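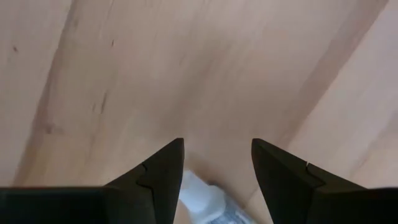

Kendberg, March

I lost most of a month to a fault I should have found in an afternoon, so I am writing it down while I still remember the order of things.

The arm is a secondhand Beaudoin with a two-finger gripper, black, with pointed tips. It lives on a wooden bench in my back room. I run it with a control program called Zuno, which does the logging and talks to the little camera on the wrist. The task is dull on purpose. It goes to a spot on the bench, closes on a small plastic item, lifts it, moves it sideways and lets go. Then it does that again until I stop it or something breaks.

What broke was the letting go. During a long unattended run the gripper closed on a piece, lifted, and then opened halfway along the sideways move, well short of the drop point. The piece fell, the arm carried on to the drop point with nothing in it, opened again, and reported success. Then it went back for the next one. I only knew because I came in at lunch and found a piece on the floor by the door.

The log for that run had 166 cycles in it and every one of them was marked good. That bothered me more than the drop did. A machine that fails and says so is easy enough to live with.

I started with the fingers, since they were the part I could see. They have a stepped joint partway down, where the tip section meets the rest, and I had decided that joint was working loose. I took both fingers off, cleaned them, put them back and tightened everything. The next run dropped a piece before I had finished my coffee. I took them off again and found nothing wrong with them, so I had wasted an evening and slightly rounded off a screw head.

After that I turned up the grip force. I had it at 80 percent for two days. This was a bad idea and I knew it was a bad idea. Clear plastic crinkles at that setting, and one cap came off under pressure and went past my ear. I had been leaning in to watch the tips. I wear glasses, but they are reading glasses and would not have done much. Since then I stand back behind the end of the bench when it is powered, and the stop button is on a longer lead so I can hold it. I should have done that on the first day.

With the force back down to normal I did what I should have done at the start, which was to look at the gripper's supply voltage while the arm was moving. Standing still it was fine. On the sideways move, when the base joint sped up, it dipped. Some of the dips were deep enough that the gripper controller restarted, and when that controller restarts, its default is to open.

The cause was the cable. It runs through a clip at the elbow, and I had pulled it too tight when I moved the arm to the other end of the bench in January. Every sideways move bent it hard in the same place. When I slit the jacket there were 6 broken strands on the power side, right at the clip. The rest were carrying the load until the arm speeded up and asked for more.

I replaced it with a Sulletti cable meant for constant bending, left a proper loop at the elbow, and moved the clip. I also changed three things in Zuno:

- If the gripper controller restarts, the arm stops where it is and the run ends.
- A cycle is only marked good if the fingers are still held apart by something just before the release. If they have closed all the way, or are already open, it is marked failed.
- Grip force has a ceiling, and changing it means editing a file instead of dragging a slider.

The default-to-open behavior is still there. The setting is in the gripper's own firmware and the manual gives it one line. For light plastic bits it hardly matters. If I ever have it lift something with weight, or anything sharp, I will have to sort that out first, and until then it does not get to.

It has run for nine evenings since the repair with no drops. I stopped it twice by hand, once for a piece that had rolled out of reach and once because I wanted to go to bed. The old cable is in a drawer with the bent clip. I mean to cut it open further down and see if the signal wires were going too.

Next job is the rounded screw.

Last updated: April

Search this blog Enter keywords Go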